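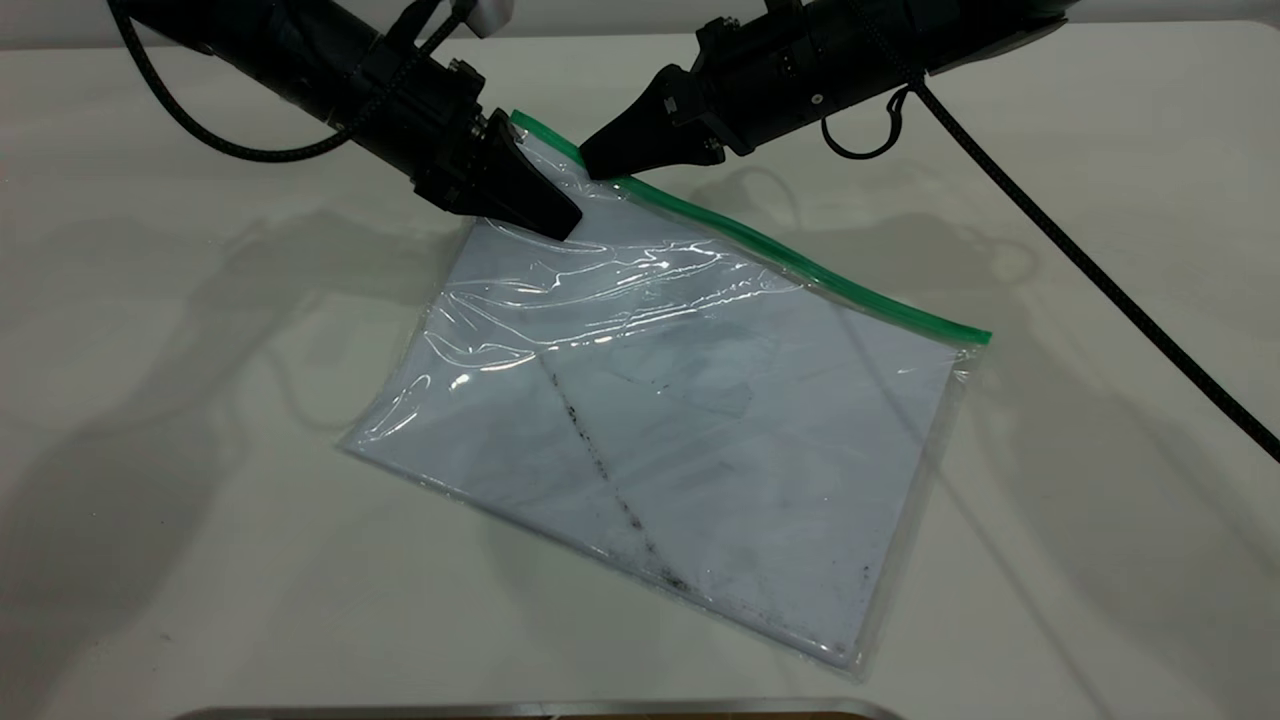 Abb. 3: Durchsichtiger Zip-Beutel mit grüner Verschlussleiste auf der weißen Tischplatte.

Ich gebe zu, dass ich Zip-Beutel lange für das langweiligste Teil unserer Studie hielt – bis ich mich mit ihren Leisten beschäftigt habe! Im Korpus Wetumus stehen 1446 Einträge zu Verpackungen, und fast 30 davon drehen sich nur ums Zuziehen (meist schimpfend). Die Farbe der Leiste hilft enorm, finde ich, man sieht einfach schneller, wo oben ist. 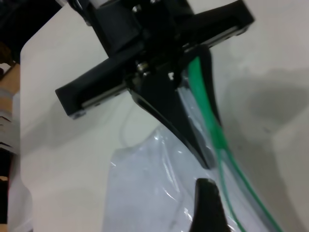
4.2 Folie und Inhalt

Klare Folie verzeiht wenig. Jeder Krümel fällt auf, und gerade auf hellem Papier mag ich gar nicht mehr wegschauen.

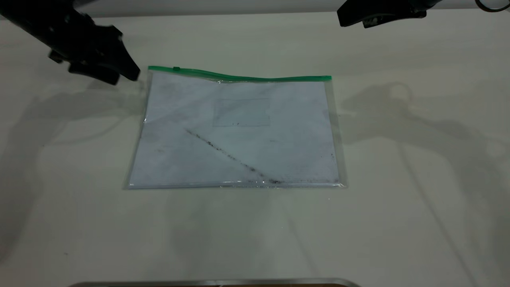
Beobachtungen zum Inhalt

Im Beutel liegt ein weißes Blatt, darüber ziehen sich schräg dunkle Partikel, die zum unteren Rand hin dichter werden. Ob das Schmutz oder Pulver ist, lasse ich offen – für die Einordnung nach Stisex zählt ohnehin nur die Lage an der Naht.

Suchbegriff eingeben Suchen

Ähnliche Beiträge
Flirthorpe: Beutel im Haushalt
Hầu: Verschlüsse im Alltag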